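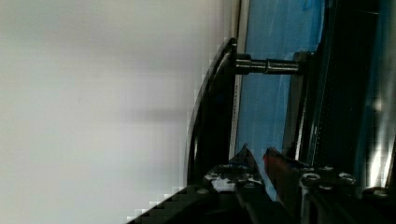 My neighbor told me last winter that a squeak is only a part asking for oil, and that I should stop buying new things each time something makes noise. I did not believe her then. Now I keep a small bottle of oil in the kitchen drawer, next to the scissors.

I started with the pins and shafts, the small metal parts on which everything turns. Before, I never looked at them. In our apartment in Prundley we have a folding cart, two office chairs and an old exercise bike from Mustonen, and all of them have such a part somewhere between two pieces of black frame.

My method is slow. First I wipe the metal with a dry cloth, then I put 2 drops of oil where it goes into the frame, and I turn it by hand. After that I wipe again – too much oil collects dust, and I have learned this on a light carpet.

The cart was the hardest. Its sleeve was worn on one side, and the shop in Flilley wanted 98 for a repair. I ordered a sleeve from Clota and changed it in one evening in November. It took 3 tries to put the ring back in its place, and for one of them I was looking under the sofa.

The bike still makes a little click when I pedal fast. I think it is the left side, so next I will open the cover there.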